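Graltthorpe v Rolham, who's in your side?

kev_midwicket
August 5, 2020
Faulkner for captain, easy. Nearly 1000 runs for Graltthorpe and he bowls a bit. Fantasy lock closes in 20 min so be quick
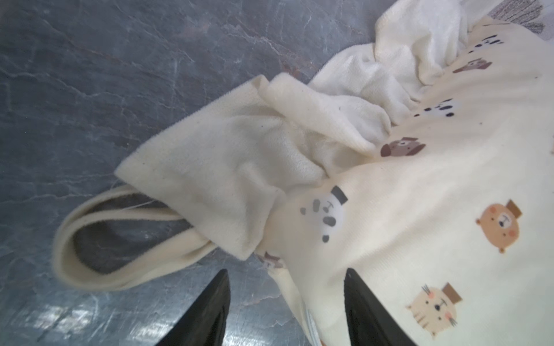
Re: Graltthorpe v Rolham, who's in your side?

Khôi Âu
Nah. Hasn't made a score since January. Clernitz ground is slow as, take 2 spinners and captain one of them. Rolham bat frist if they win the toss

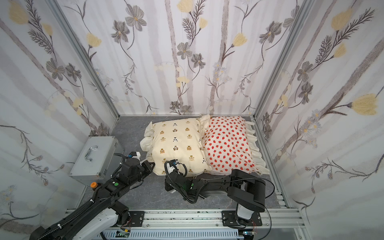

sweepshot
Disagree on the spinners mate. Short boundary one side, they'll get belted. Faulkner vice at least? 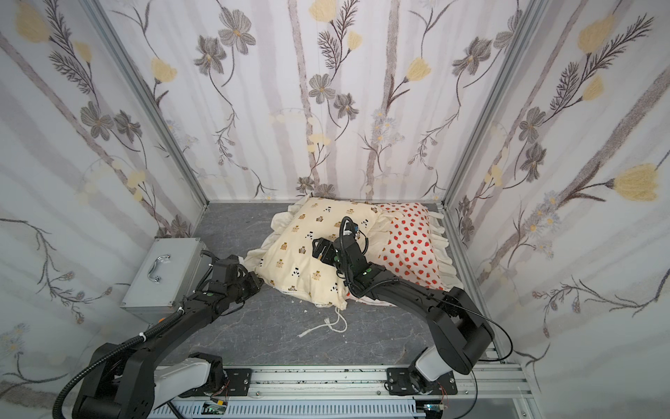
Khôi Âu
Vice, fine. Still wouldnt give him the armband. Colour me unconvinced

kev_midwicket
locked in, Faulkner C. Good luck all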